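Service Desk > Facilities > Electrical > Resolved tickets

Partial loss of power to desk outlets, second floor, Lamton building

Reported by: Rozália Veres, Records Office
Category: Electrical, small power
Status: Resolved

Summary of the report
The requester stated that the outlets along the window side of the Records Office lost power shortly after 9:40 a.m. Ceiling lights and the outlets on the corridor wall were not affected. Two workstations and the label printer shut down. No smell of burning was reported. The requester had already tried the printer at a different desk, where it started normally.

Initial response
The Service Desk asked the requester to switch off all equipment on the affected side and to leave it off until a technician arrived. Staff were moved to the Vurna meeting room for the remainder of the morning.

Findings on site
The breaker for circuit 18 was found in the tripped position. It was reset with all equipment disconnected and held. Devices were then reconnected one at a time, with a pause after each. The breaker remained on with both workstations and the printer running. It tripped again when the portable heater under the end desk was switched on.

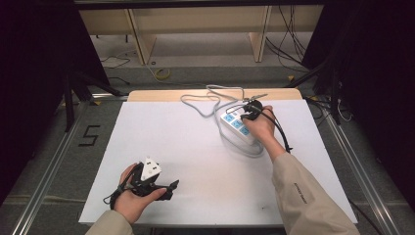

The heater was removed from service and tested separately in the workshop. Insulation resistance was below the accepted limit, and the heater has been tagged for disposal. The power strip it had been connected to passed inspection. As a precaution, the wall outlet behind the end desk was opened and its terminals were checked for tightness. No fault was found.

Action taken
Circuit 18 was returned to normal use at 2 p.m. The panel schedule in the Jitpraphai stairwell listed this circuit as "spare" and has been corrected. A request for a replacement heater was declined under the current equipment policy. The low room temperature has been passed to the heating contractor, Cirkine, under a separate ticket.

Advice to the requester
Portable heaters may not be connected to power strips in any office area. If the breaker trips again, please do not reset it. Reopen this ticket and state which equipment was in use at the time.

Requester comment
Confirmed that all desks have power. The printer lost its network settings and had to be set up again. Please close.

Ticket closed by Service Desk.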